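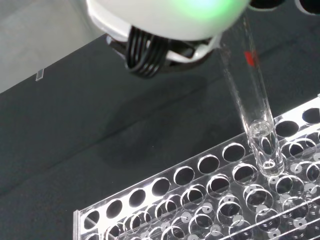

Clear acrylic test tube rack, with tube.

Labware > Racks & Stands > Test Tube Racks

Kourkoulas Clear Rack – stock code 284

Clear acrylic rack for round-bottomed tubes. Two levels of holes plus a base plate, flat end panels, nothing to fold out or click together. Comes out of the box ready to use. Sold singly or by the carton (47 to a carton, odd number we know, it's how the maker packs them).

Been in our range since the Brunolen one was dropped. Same job, slightly tidier edges, and the end panels are square so two will sit end to end on a shelf without a gap. If you have old Brunolen racks they'll live happily alongside. Not identical hole spacing though – don't order these expecting labels or lids cut for the old ones to line up.

Good for:
School and college labs
Drying tubes after washing up
Holding a batch while you label
Demonstration benches where the class needs to see the liquid

What you get: one rack. Tubes NOT included, please read this bit, we get returns every October from people who thought they were. Glass tubes are on a seperate page, plain or with a painted mark near the top.

Loading. Put the tube in through the top plate, let it find the hole in the plate below, then lower it to the base. Don't drop it the last bit. If it leans it has missed the lower hole, so lift and try again. Fill from the back row forwards if you're right handed and the rack is low on the bench, saves knocking the ones in front with your sleeve. 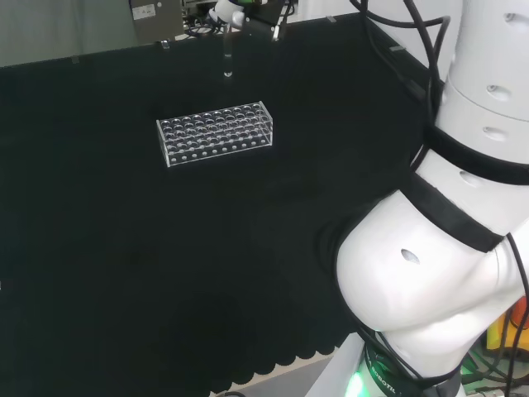 Shown empty on black cloth. Clear plastic does vanish a bit on a pale worktop, so a dark cloth or mat is worth having underneath, and you'll see the hole rims far more easily. Any dark cotton will do. We sell the Stirov bench mat if you want something that wipes down (order code 500) but an old tea towel dyed black is what Meriem Lahlou in our packing room uses at home for her seed tubes and it works fine.

Cleaning. Warm water, drop of washing-up liquid, soft cloth. Bottle brush through the holes if something has dried on. Rinse, stand on end to drain. No scouring pads. No acetone, no alcohol wipes, they craze acrylic and once it's gone cloudy it stays cloudy. Not for the autoclave. Not for the dishwasher either – the top plate will bow and we won't replace it.

Limescale: white vinegar, watered down, then rinse well. Hard water areas will need this more often.

Storage. Stack with a sheet of paper between or they scratch each other. Keep out of a sunny window. The protective film is on both faces of the end panels when new and is easy to miss, pick at a corner with a fingernail.

Cracked panels: small cracks at the glued joins can be mended with acrylic cement, Genier do a little bottle with a needle tip. Run it along the join and leave overnight. Cracks accross the top plate, bin it.

Customer notes

"Bought six for the prep room. Can see at a glance which tubes still have something in. One arrived with a chipped corner, replaced same week." – Chrysanthi Drakos

"Fine. Bit light when there's only a tube or two in it, slides if you catch it. Put a strip of non-slip underneath." – Senad Babić

"Good rack, film was a pain to get off." – Manolis Zacharopoulos

On the sliding: yes, fair point. Stick-on rubber feet are order code 600, sheet of small ones, use four per rack.

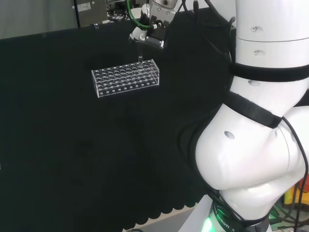

Questions we get asked

Will my tubes fit? Measure across the outside of the tube at the widest part, below the lip, and ring us before ordering. A loose tube will lean, a tight one will break sooner or later. Don't force them.

Can I write on it? Yes, on the end panels. Whiteboard pen rubs off, permanent marker mostly doesn't. Sticky labels leave gum, warm soapy water shifts it.

Is it OK for hot tubes? No. Let them cool in a metal rack first.

Do you do it in colours? Not at present. Clear only.

Can I get spare plates? Sometimes. Ask for Markos Kalogeropoulos, have the stock code handy. Orders in before 2 pm go out same day, cartons go by pallet and take longer.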